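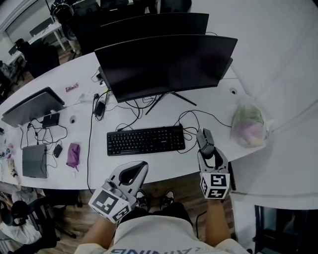

I have a theory that you can tell how someone's week is going by the angle of their keyboard. Mine drifts. On a good day it sits square to the edge of the desk, and by the end of a bad one the number pad has crept up towards the screen and I'm typing on a slope like somebody writing a postcard on their knee. I never notice it happening. I only notice when my wrists start grumbling.

So this is a plea for the ten-minute desk reset, and also a bit of a moan about what's been sold to us in its place.

What's been sold to us, mostly, is stuff. Cable boxes, cable sleeves, little felt trays for your pens. I once spent an entire lunch break reading about a desk from a company called Lalik that cost £1,249 and had a hidden channel along the back for your wires. It was lovely. I wanted it very badly. Then I went back to my own desk, which is big and white and has a curve at one end that I've never found a use for, and I thought, well, the wires would only come out of the channel again, wouldn't they? They'd be in there for a fortnight and then I'd need to charge something.

My desk is too big, if anything. I know that sounds like a boast (it was second-hand, from an office clearance, and getting it up the stairs nearly finished off two friendships) but a large desk is a terrible thing to give an untidy person. On a small one you have to put the plate back in the kitchen because there's nowhere to put your elbow. On mine a plate can live a long and happy life.

My friend Baoshan Fan thinks I've got this all wrong. He says a messy desk is a working desk, and that anyone with time to line up a mouse with a keyboard hasn't got enough to do. He teaches maths online through Tutora, sitting in what I can only describe as a nest, and his pupils adore him, so I can't really argue on results. But I've seen him look for a pen. It's painful. He pats the papers as if one of them might bark.

And I'm not asking for showroom tidy! I don't want a desk with one pebble on it. I just think the bit right in front of you, the bit where your hands go, ought to be clear and straight before you start. Monitors off, everything lifted up, quick wipe, everything put back. Keyboard first, square to the edge, then the mouse to the right of it with enough slack in the lead that it doesn't tug. That's the whole job. If there's a carrier bag on the desk, and in my house there is always a carrier bag on the desk, it goes on the floor or in the bin or wherever carrier bags are supposed to go.

The cables I've made my peace with. Anything hanging down behind the screen can stay as tangled as it likes. I did once try to sort out the lot behind my two monitors, with proper ties and labels, and I ended up with a dead screen and one connector left over that didn't seem to belong to anything. It's still there, poking out by the stand. I'm afraid to throw it away. You'll have one too, I expect.

What I will say for wires is that you know where the thing on the end of them is. I had a wireless mouse, a Grondgate, quite a posh one, and I lost it in my own spare room for 23 days. It was in a slipper. I've gone back to a mouse with a tail and I've got no regrets, even if the tail does curl up in the way and need flicking aside every so often.

Baoshan says this is what getting old looks like. Possibly. But he rang me last May, mid-lesson, to ask whether he'd left his glasses at my house, and he was wearing them. I rest my case, next to the keyboard, on the right, where I can find it.

Anyway, it's nearly time to stop for the day and the number pad has started climbing again, so I'm off to do mine. Ten minutes, kettle on, cloth from under the sink. The plate's going back to the kitchen as well.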